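Hand and Gripper Comparison — Frequently Asked Questions
Skirier Manipulation Lab. Last updated 18th May
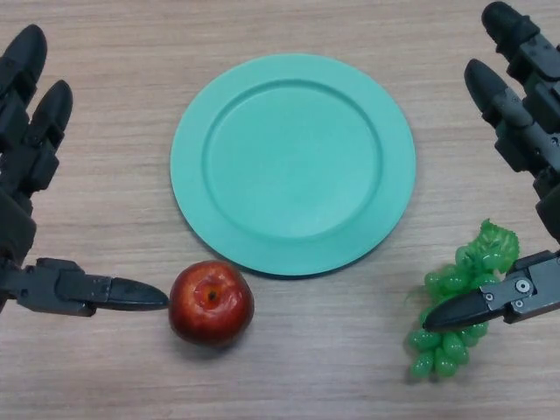 Plate, apple and grapes task with the multi-fingered hands, head camera view.

What is being compared?
Two end effectors on the same pair of arms. One is the Wamley multi-fingered hand, fitted left and right. The other is the Grullden parallel gripper, also fitted as a pair. Arms, controller and table stay the same for both.

What is the task?
Put the apple and the grapes on the plate. Either hand may take either object, and the order is free. A trial ends when both are on the plate and both hands are clear of it, or when the operator calls a stop.

How many trials are planned?
300 for each end effector, in blocks of 100. We swap hardware between blocks and not within them. A swap takes most of a morning, including recalibration.

Why fruit?
The apple is smooth and round and rolls if you push it off center. The grapes have an uneven outline and there is no obvious place to grab them. Between the two you learn more than you would from a set of blocks. The grapes are artificial, so the shape is the same in August as it is now. Please don't substitute your own set if you want your numbers to line up with ours.

Does the plate have to be that one?
No, but keep it matte and a different color from the fruit. An early run with a shiny white plate gave us bad segmentation under the overhead lights. The rim matters more than the size. A release that is a little short leaves the apple leaning on the outside of the rim, and we score that as a miss.

Which controller is used?
The Zheng controller, for both end effectors. Logs from firmware build 1507 and build 1644 are both in the archive. Do not mix them. Build 1644 changed how finger torque limits are applied, and grasps on the grapes look different before and after. All trials in the current comparison are on 1644.

Is the head camera the only camera?
It is the only one the policy sees. A second camera on a side post records for scoring, and its footage is in a separate folder. We tried wrist cameras with the Grullden gripper and dropped them. With the Wamley hands the fingers blocked most of the view, so it wasn't a fair comparison.

Where do the hands start?
The start pose is set in the task file, one for each end effector. Object positions are marked from a printed template, which is lifted off before recording begins.

A thumb is over the grapes at the start of my trial. Is that valid?
Yes, as long as nothing has moved. If the bunch has shifted, reset and start again. Note it in the log either way.

Which one is better so far?
We aren't publishing a ranking until all blocks are finished. The gripper is easier to set up and quicker to recalibrate. The hands give you more ways to approach the grapes — and more ways to get it wrong.

What maintenance do the hands need?
Check the thumb bracket screws before each block. Wipe the fingertips with a dry cloth only. Solvent cleaner leaves the surface slick, and we lost part of a block to that.

Can I send in my own results?
Yes. Send the log, the firmware build and the side camera footage to Karla Esquivel. Questions about calibration or the start pose go to Jaqueline Arellano. Results without a build number can't be used.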